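Budget for second two-arm station, what did you forget?
Equipment and purchasing > Planning

kanokwan_t
Posted in October
Hello all. I must send the budget for our second station at Kaewkla before the month ends. The first station does bathroom tasks (toothpaste, mug, sink area). The arms are already quoted by Vukuron. My question is about the other things, the small lines.
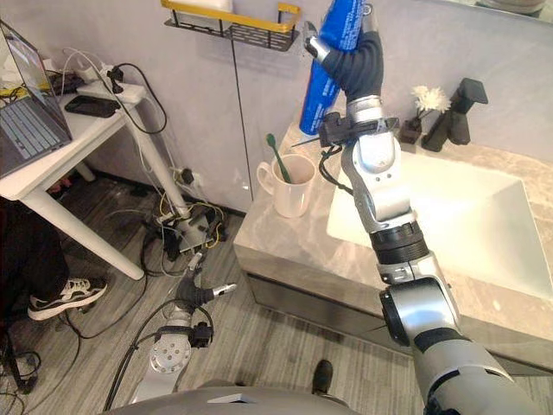 My list now: fingertips 4 sets, wrist camera cables, one vanity with basin, one desk, power strips. I put 300 dollars for cables and power. Kamol Saithong from our purchasing says it is too much.

lungile.n
300 is too little. We spent nearly double. Buy spare wrist cables on the first order, the second shipping cost hurts.

trikia_fan
I don't agree with Lungile. If you measure the cable path before you order, 300 is enough. People buy the wrong length and then blame the budget.

lungile.n
We did measure. The arm moves, the path changes.

kanokwan_t
Thank you both. I forgot to say that the operator desk stands in the same room, close to the vanity. 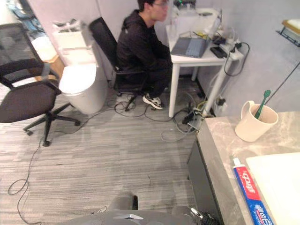 So I also want floor cable covers, 40 feet. Dolodico offers 41 dollars per piece and I don't know if this price is normal.

rcarrier
How long is one piece? Without this the price says nothing. Also ask if the covers work on carpet, some are made only for hard floor.

kanokwan_t
Good point, I will ask. The vanity is the line I worry about most. Real marble or a cheaper top?

trikia_fan
Cheaper top. Put the difference into fingertips.

lungile.n
Here I agree with trikia_fan. But 4 sets is few, I would write more.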